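About us

Tudus is a small bicycle school and repair shop in Clirnonside. We teach adults to ride, we repair the bicycles people already have, and on some evenings we teach people to do their own repairs.

The school was started by Consuelo Salinas, who learned to ride only when she was a grown woman and remembers very well how it felt. She could not find any course for adults in the town, so a neighbour held her saddle in a car park until she could go alone. The next October she borrowed two bicycles and put a paper in the library window. Four people came to the first lesson. One of them, Mr Czarnecka, is today our mechanic and has the keys of the workshop.

Since then 500 adults have made our beginner course. Many of our pupils come from other countries, as do most of us who work here, and the lessons are given in slow and clear English. If you do not know the word for a part of the bicycle, you can point to it. We do the same sometimes. 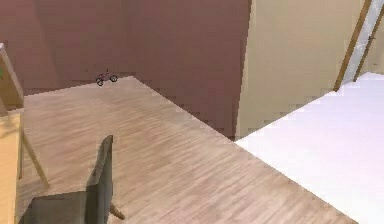 A very small bicycle on a wooden tabletop.

The beginner course has 10 lessons of one hour. In the first lessons we take off the pedals and lower the saddle, and you push with your feet until the balance comes. For some people it comes in twenty minutes and for others in the fifth lesson, and the price of the course is the same. After this we practise starting, stopping, looking behind and giving a signal with the hand. The last two lessons are on quiet streets near the school, with a teacher in front and one at the back.

You do not need to own a bicycle. We have 17 of them to lend, in different sizes, and also helmets. Please wear closed shoes and trousers that are not too wide at the bottom.

In the workshop we repair all ordinary bicycles, old ones too. We tell you the price before we begin, and if the repair costs more than the bicycle is worth, we will say it. Parts we order from Hekero, and they need normally three or four days to arrive. Electric bicycles we can help with only for brakes, tyres and chain - for the motor and battery you must go to a specialist.

The evening repair class is for six persons at one time. You bring your own bicycle and work on it, and the teacher comes round. We start with punctures and finish with gears.

If you would like to visit before you decide, the door is open in the afternoons. Ask for Consuelo, or for anybody with black hands.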